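Clurdale Residents' Association
Laundry and Common Rooms Subcommittee
Minutes of the meeting held Tuesday, July 2, 2024, Hartley Room

Chair: Marama Pomare

1. Minutes of the April meeting
Accepted as circulated.

2. Indoor drying
The Chair reported that indoor drying space had been requested by 27 households. Members reviewed the current arrangement for socks and other small items, with a clip hanger hung from a wooden pole above the table. It was agreed that the hanger be kept and that 3 more of the same type be purchased from Utden. The tape on the pole is to be replaced with a fixed hook.

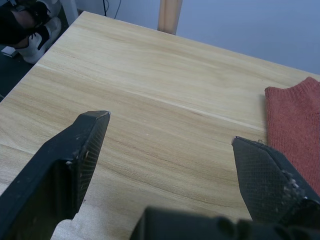
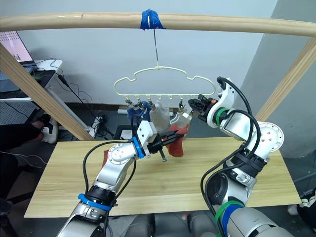 Item 2: tabletop (first picture); pole and clip hanger with socks (second picture).

3. Table
Members discussed whether the wooden table should be covered. A motion to buy a cover was not carried. Residents will be asked to fold items there and to leave nothing on it overnight.

4. Budget
A limit of $1000 was approved for drying equipment, including the hangers. The quotation from Vamodico was held over.

5. Other business
A request for longer Sunday hours was referred to the full board.

The meeting closed at 5 p.m.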